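From: Kieran Madigan
To: Dralley desk supplies list
Date: November 29, 2021
Subject: Re: pencil caps, yes or no

Spyros Politis wrote:
> Do the plastic caps do anything? I sharpen mine
> and throw them in the drawer like an adult.

I've seen your drawer, Spyros. So has everyone who ever borrowed a pencil from it and got a stub.

I sharpen mine in one go and lay them out on the counter, navy ones together, the red and yellow off to the side. 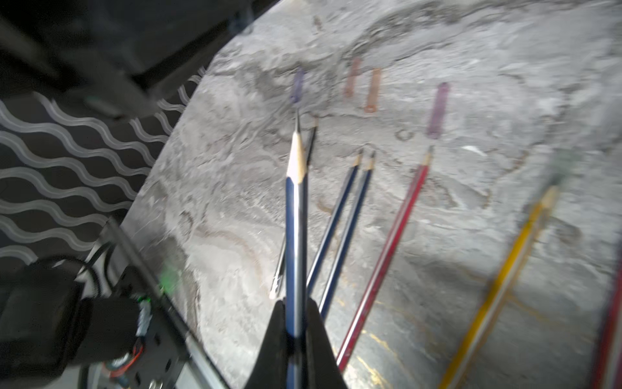 Then I cap the ones that travel. Colored see-through caps are best – you can check the point without pulling anything off. Pink, lavender, I'm past caring.

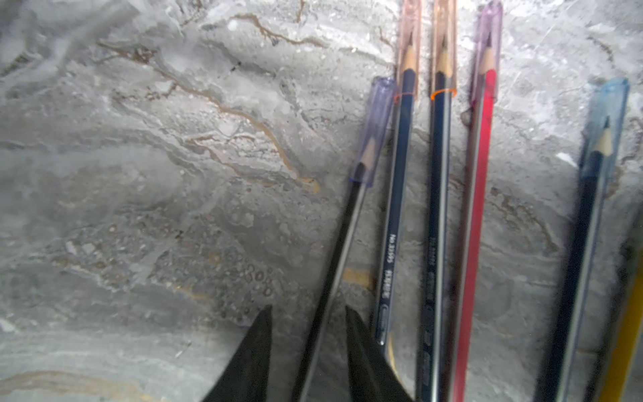
Mine came from Paiva, 26 to a bag, and I still have most of them. Kátia says they crack in the cold. I'd like to hear more about that before I reorder.

Kieran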